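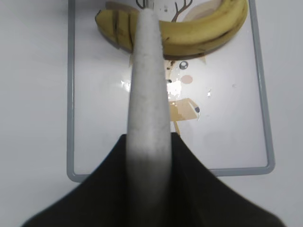 Banana on the white board with the gray rim.

Board notes, Kadovari kitchen bulletin, September 9, 2020

Since May we have kept a separate plastic board for fruit. The type in use is a small rectangular one, white face, raised rim, oval handle slot at one end, with a printed deer. Bananas are laid across the print and sliced with the peel on. The rim limits how flat the knife can be held, so cuts should stop short of it and the last piece be finished by hand.
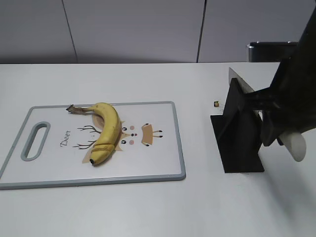 Printed faces need some care. Scouring powder is out. Use a soft sponge, warm water and a little dish soap, then stand the board on its long side to dry. Banana sap darkens as it sits – rinse within the half hour, paying attention to the inner corner where the rim meets the face.
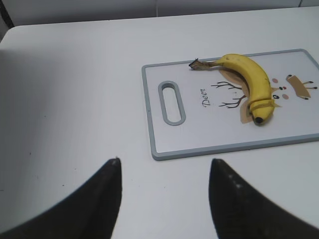 One reader in the Jeveo building objects that a rimmed board is slower to clean than a flat one, and would keep the flat kind for anything sticky. A fair point for mango. For bananas the difference is small. 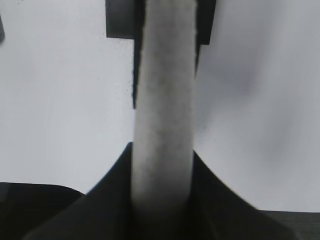 Storage is unchanged. Boards hang by the slot, fruit boards on the left hooks, with nothing stacked against the printed side. Replace a board when the knife marks catch a fingernail. Requests for new ones go on the Clusar sheet, line 27.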